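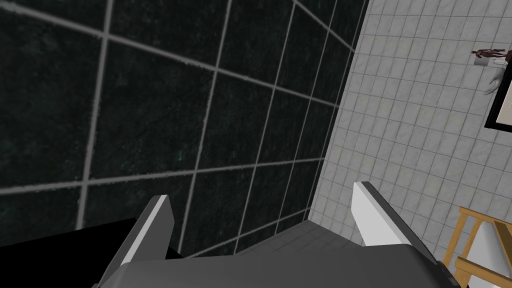 Does a demonstration have to be perfect before the robot can learn anything from it, one of you asked at the end of the last session, and if it does, why do we let beginners drive?

It's a lovely question and I promised a proper answer, so let me start Week 8 with it. No, it doesn't have to be perfect. A learner copies what you did in the situations you were in, and if every one of your runs is smooth and centered, it has never seen how to get back from being a little off. A small wobble followed by a calm correction is worth keeping. What hurts is hesitation - long pauses, fingers opening and closing while you make up your mind - because the learner will happily copy that too.

Two ways of showing

By hand, you take hold of the arm and move it through the task. You feel the weight and the contact, which helps with drawers and doors, but your own body may be blocking the cameras. By remote control, you steer from a distance with the Vesano handset, or in the Bellini simulator with the same handset plugged into your laptop. You give up the feel of things and have to judge depth by eye, and most people find that tiring at first (I certainly did!).

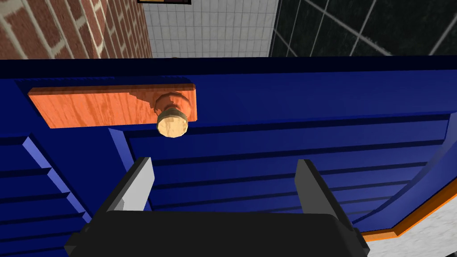 Wrist view in the simulated kitchen: fingers open, round knob on the blue cabinet ahead.

Line up before you close in. Turn the wrist while there's still plenty of room, then come forward slowly, and if you've drifted to one side, back out and try again. Pushing sideways with the fingers already near the handle teaches a habit you'll be sorry for later.

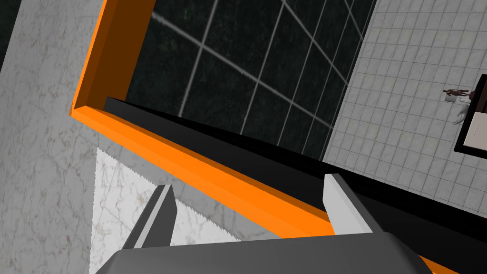

Could we just delete the messy runs and keep the pretty ones? That came in on the course page, and my answer is to label them first and delete later. The Mudville set we'll use in the lab has 2,020 runs, and the labels are what make it usable. Mark each of yours as clean, corrected or failed, and add a few words if something odd happened. 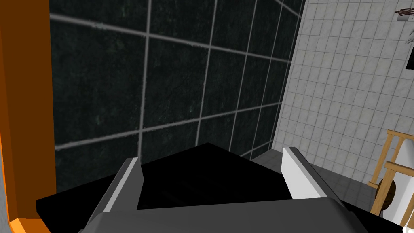

Wrist view, fingers on either side of a flat black object.

For the lab

Record 3 runs of the same task by remote control, starting the gripper from a different spot each time. Keep each run to 400 steps. Please watch your runs back from the wrist view before you label them, as it's the view your learner gets. Files go in the shared folder by noon on Friday, and if the handset drops its connection, restart Bellini first and then the handset.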